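Brarholm opens evening study rooms for trainee paralegals

Shares 4

I'm very pleased to say that Brarholm is opening its first evening study rooms in August, and I've been wanting to write this one for a long while. They're for people working towards a paralegal certificate while holding down a job, and they'll be in our Millance office from half past five until nine.

I did my own certificate at a kitchen table after work, with the telly going next door, so I know how it feels to read the same page on contract law three times and take in nothing (the chapter on misrepresentation nearly finished me off!). What I wanted back then was a quiet desk and someone I could ask a daft question. So that's what we're offering – desks, a decent set of textbooks, and a qualified solicitor on hand for 2 hours each evening.

The rooms are free to use. You don't have to work for us, and you don't have to be thinking of working for us either. We asked our trainees and former trainees what would have helped them most, and 1191 people wrote back, which kept me in reading for most of the spring. Plenty of them wanted somewhere to practise client interviews out loud, so one room has been set aside for talking and the others will stay quiet.
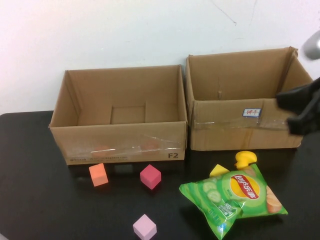
We're running the project with Steltelness, who publish the workbooks many of you will already have on your shelves. They've given us access to some 4000 practice questions, from conveyancing through to wills and probate, and each one comes with a worked explanation. I've been trying the probate ones in my lunch break. My score will remain private.

There'll also be a monthly talk, and the first is on writing letters that clients can understand, a subject I could go on about all night – do come along, even if you're well past your exams.

Places have to be booked, and you can do that through the Brarholm website or by ringing the Millance front desk before six. Bring your own laptop if you have one, and something to eat if you're staying late.

L. Zürcher, Head of Training, Brarholm

2 comments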